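Ernő Takács
@ernotakacs
Thursday, January 15, 2026

1/ I have been reading the results of the driverless night bus trial in Oláh, and I want to put down what I think before the city council votes on extending it. Long thread, sorry.

2/ Quick background. Justeo ran two small electric shuttles between the rail station and the hospital, 11 pm to 5 am, from August until the end of December. Fixed route, 14 stops, a safety attendant on board for every trip. Fare was the same as a normal bus.

3/ The number everyone quotes is 3,040 trips with no injuries. Fine. That is what you would hope for on a flat route at night with a top speed of 20 mph. It doesn't tell me much about a weekday afternoon outside the school.

4/ The number I find more useful is 108. That is how many times the attendant had to take over. The report has a table of these in the back, page 41 if you have the PDF.

5/ Most of the takeovers happened at two places. One is the delivery bay on the station side, where trucks stop half in the lane. The shuttle won't cross the center line to get around them, so it sits there. The other is the left turn by the hospital parking garage.

6/ A human driver goes around the truck without thinking about it. You can fix this with software, or you can fix it by moving the delivery bay 30 feet. The second one is a can of paint and a sign. The report doesn't mention it.

7/ Ridership. 1,491 of those trips carried at least one passenger. So a bit under half. People are calling that a failure, and I don't agree. Night buses run empty a lot. The old N4 did too, and it only came once an hour.

8/ What riders said they liked was the wait. A shuttle every 10 minutes at 3 am is a different thing from one an hour, especially if you have just come off a hospital shift. I rode it four times and never waited long enough to sit down.

9/ Cost is where it gets weak. With an attendant on every shuttle you are paying for a person anyway, plus the vehicle, plus the remote desk. Justeo says one remote operator could cover several shuttles later on. Maybe. The trial didn't test that, so nobody on the council should vote as if it did. 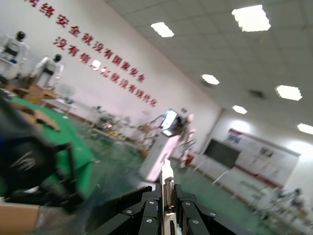
10/ What I would ask for before any extension:
- the bay moved, then a month of takeover figures from that stop
- daytime runs on the same route, attendant still on board
- the remote desk tried with two shuttles and one operator
- costs per passenger, published monthly

11/ Someone asked about Joltineo, who bid for the same contract. They offered a larger vehicle with a ramp at both doors. I'd have liked to see that one on the road. The Justeo ramp is at the front only and it is slow - I timed it at 50 seconds on a cold night.

12/ Also, tickets. You could only pay with the Zemby app or a transit card. Two people in front of me on my second ride had cash and were told they couldn't board. At that hour there is no other bus. Please sort this out first, it has nothing to do with self-driving.

13/ The council meeting is open to the public and you can send written comments through the city site until the day before. I'm sending mine tonight. If you rode the shuttle, send yours too, good or bad. Replies are open if you want to correct any of the above.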